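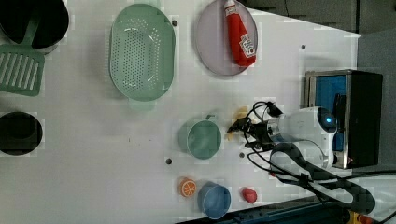
Table, Saturday. Green colander near the top.

Burkwood sourdough, batch 171. Starter fed 6 am, doubled by ten, smells a bit sharp. Flour is the Harkell wholemeal again, Saqib's bag, not the Gurnen.
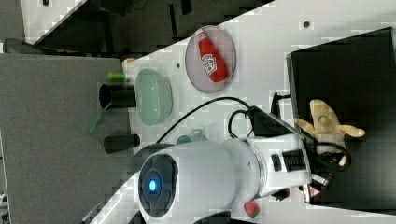

Water down to 60 per cent. Dough stiff as, hard to fold. Fadime reckons leave it alone and rest longer, so gave it 120 min on the bench. Slack by the end, better colour too.
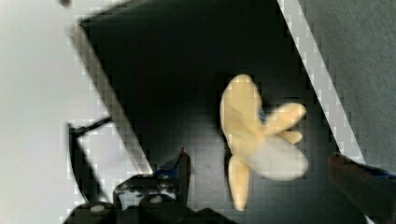
Oven still runs hot at the back. Turn tins halfway!! Nevzat to check the thermocuple before we trust any more numbers.

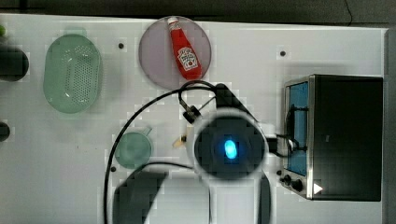 Seed loaves next. Soak linseed overnight, drain properly this time, last lot went in sloppy and the crumb was gluey. Fine mesh for that, not an oval colander with the grid of little holes like the pale green one, linseed will go straight thru. Ask Güven re sieve. Salt after the soak.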